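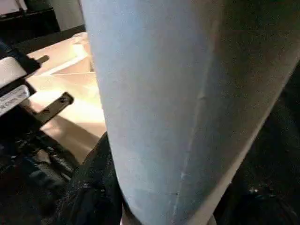 Gripper finger up against something pale blue. Wrist view.

Can machines do chores yet? I've spent a while on the picking-up part, which is most of any chore. A few notes.

Rigid things are mostly fine. Boxes, cans, a mug if the handle faces the right way. Soft or tapered things are where the hours go. Squeeze too low and the wide end tips. Squeeze too high and the fingers don't open far enough.

Our log for September: 558 tries at picking up one item and setting it in a bin. 216 went through without a person stepping in. The rest needed a nudge, a reset or a full stop.

Aqeel Janjua runs a small packing room and asked me when he could buy one. I told him to keep his people. A new hire is faster than this by lunch on day one.

Sille Lund disagrees with me on this. Her point is that a slow machine that works all night still clears the bin. Fair, if it doesn't jam at 20 past midnight — ours did, twice.

The wrist view helps up close. It also loses half of what it needs once the item fills the picture. You end up guessing where the far side is.

So for laundry, dishes, shelves: not yet at home. For one item, one bin, one table, getting there. Next I'm trying softer pads on the fingers and will post the numbers after 400 more tries.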